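**Recycling, again (sorry) + December pickup changes**

Quick one from me before the break. Kumiko Ueda asked for a full page on this and I have half an hour, so you get the short version.

The Wenetti people are changing how they take our recycling starting in December. Old way: everything in the blue dumpster out back, bags and all, nobody looks. New way: they look. If a load is too mixed it goes back on the dock with a tag on it and we pay a re-sort fee of 33 dollars. Two tags last month already, both from the second floor. Not naming the hallway.

So, what goes where.

**Bottles.** Clear plastic, caps ON. I know we told you caps off for years. The sorting line at Wenetti changed and the loose caps fall through, so caps on now. Labels can stay, don't bother peeling. Empty them first please. A bottle with an inch of iced tea in it is how the bin by the copier got the smell.

**Film and wrappers.** Still the problem. Snack wrappers, shrink wrap, the crinkly stuff around paper reams, none of it goes in with bottles. It wraps around the rollers at their end. There's a separate box for film by the loading door, marked in green tape. Ayane Sugawara takes it to the Fukuda drop-off when it fills up, and if you want to take a turn driving it over, tell her, she would be thrilled.

**Cardboard.** Flat. Flattened. I can't stress this enough. One Trendatard carton left standing fills the whole cage.

**Liners.** This got more email than anything else in the last issue. The small round bins keep their clear liner, the big dumpster doesn't. You carry the bag down, tip it out, and the bag comes back up with you if it's clean or goes in the trash if it isn't. Tying the bag shut and throwing it in whole counts as a contaminated load. Both of last month's tags were for that.
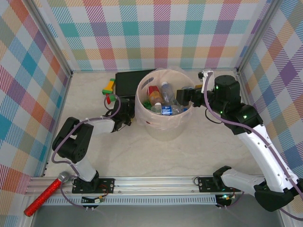

On the liners themselves: we bought 200 of the clear ones and they live in the supply closet, second shelf, next to the paper towels. Please don't use the black ones for recycling. Wenetti can't see into a black bag and the driver just treats it as trash. When you put a new one in, fold the edge down over the rim a good couple inches or it slides in the second somebody drops anything heavy. Kumiko does a knot on one side, which works better than mine.

A few things people asked at the last lunch meeting:

*Can the wrapper go in if it has the triangle on it?* No. The triangle tells you what kind of plastic, not whether our hauler takes it. I got this wrong myself for a long time.

*What about yogurt cups?* Rinsed, yes. Unrinsed, trash. Lids are foil mostly so those go in trash too, Wenetti won't take them that small.

*Coffee cups?* No, they're lined. The plastic lid can go in if you wipe it.

*Who empties the small bins?* Whoever fills them. There is a rota on the kitchen door but it has gotten pretty loose. Ayane is redoing it for January. If you're on it and don't want to be, tell her by the end of the month, otherwise you're on it again. Right now 10 people are covering everything, and a couple of them have asked for a break.

*Is the Grulgate bin coming back?* The tall one with the foot pedal, for anybody newer. No. The pedal broke a third time and the replacement part costs more than the bin did. It's in the basement if someone handy wants to have a go at it, otherwise it leaves with the bulk pickup.

Batteries, since I have a little room left: not in any bin. Not the trash one either. There's a coffee can on the front desk. Tape the ends if they're the square nine-volt kind. Ink cartridges go in the tray under the printer, and please leave them in the little bag they came out of, I ruined a sweater.

New pickup time is 5 in the morning, so things have to be down the night before. The dock light is on a timer now and goes off early, bring your phone. If the cage is locked the key is on the hook inside the mail room, and it goes back on the hook, not in your coat. We are on our last spare.

Holiday stuff is its own mess so I'll do that next issue. Short answer on wrapping paper: plain paper yes, anything shiny or with gliter no. Bows no. String lights definately no.

Questions to me or Kumiko. Drop by or leave a note in the box, I'm slow on email this month.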